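Home / Software / Control / Planning / Index A–Z

Sopacua (planning software)

4 min read

Sopacua is a task-level planning and control package for mobile manipulators working in homes. It was written at Cinbridge by Torunn Nygård and Jawad Mirani and is maintained by a small group under Mariama Bonsu. The package sits between a perception module, which supplies object poses and surface estimates, and a joint-level controller, which it does not replace.

Architecture

The software has three processes. The scene process keeps a list of objects, each with a pose, a covariance and a time stamp. The task process selects the next skill from a behaviour tree. The motion process turns that skill into a timed trajectory and passes it to the controller at 500 Hz. Messages between the processes are logged in full, and a run can be replayed offline against a changed planner without the hardware.

Tipping and emptying

Most published work on Sopacua concerns skills in which a held object is tilted so that its contents slide off, such as clearing a plate into a bin. The planner treats the load as a set of loose pieces with unknown friction. It does not simulate each piece. A tilt angle is raised in small steps, and after each step the perception module returns an estimate of the share of the plate surface still covered.

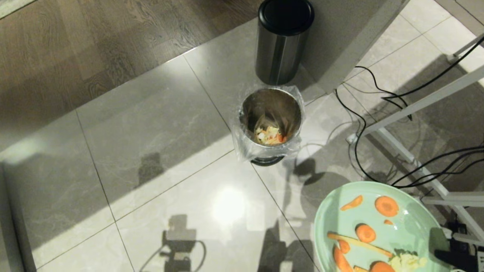
If the estimate has not changed after two steps, the task process may select a short shaking motion at constant tilt, or move the lower rim closer to the centre of the opening. The opening is modelled as a circle fitted to the rim. Liners of clear plastic are a known source of error in this fit, as highlights on the folded edge give false depth readings. Version 2 added a filter by Bendik Sandberg that discards depth points with high variance over successive readings.

Evaluation

The Gralmont test set contains 3728 recorded attempts. Cường Vũ used it to compare the stepped tilt with a fixed pouring curve, limiting each planner to 1000 samples per query. The rim fit was accepted in 98 per cent of attempts. The comparison did not cover wet or sticky food.

Related software

Curneck, a separate logging tool, reads the same message format.

Last edited 11/08/2026

Shares 14 | Comments 3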